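Mending a seam, and why the laundry basket is safe for now

My sister has asked me three times this year whether she can buy something that folds, mends and puts away. She has a house with 9 loads a week going through it and a budget she describes as flexible. My answer is still no, and since I keep giving it in fragments over the phone I may as well write it out.

Vacuuming and mowing are solved well enough to buy. Both are coverage problems: the machine has to get everywhere eventually, and a missed strip costs nothing. Plikance sells a floor unit that I have owned for two winters and mostly forget about. Dishwashers were solved decades ago by putting the dishes in a fixed rack and leaving the loading to us.

Cloth and thread are another matter. A plate has one shape. A shirt has a different shape each time it is dropped, and most of it is hidden under the rest of it. Thread is worse. It is thin and it shines, it crosses over itself, and a camera has to decide which strand is on top before the jaws close. If it guesses wrong, the error is only noticed two moves later, when something pulls tight that should have been slack.

On the shop floor the same line holds. Siu-fong Fu spent a while at Mogensen, where the line runs around 3,000 covers a shift. The straight seams are automatic. Feeding the corner in, trimming the tail and tying off a repair are done by hand, by people who take 17 seconds over it and talk throughout.

What has moved is the fine end of the work. Stitching in a synthetic tissue pad is a better test than darning a sock, as the material yields a little and the knots are there to be inspected afterwards. Needle, strand, cut, knot: every household mending job is a slacker version of that, with a wider tolerance and worse lighting. 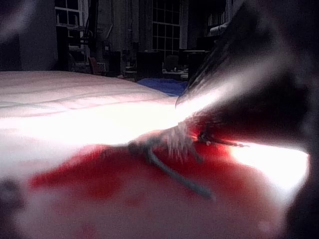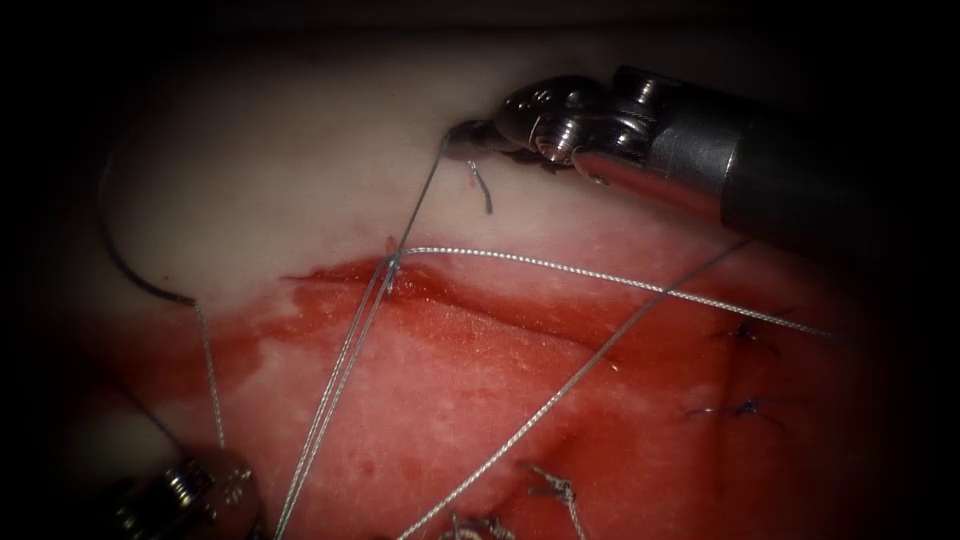
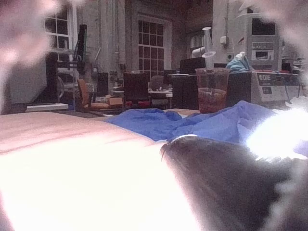 Katherine Salazar disagrees with most of the above. She wrote on Thursday that I have the order backwards, and that mending will arrive in homes before folding does, on the grounds that a seam stays in one place while you work on it and a duvet cover does not. She would put money on a countertop darning machine from Zadia or someone like them, and she thinks my sister should keep the socks.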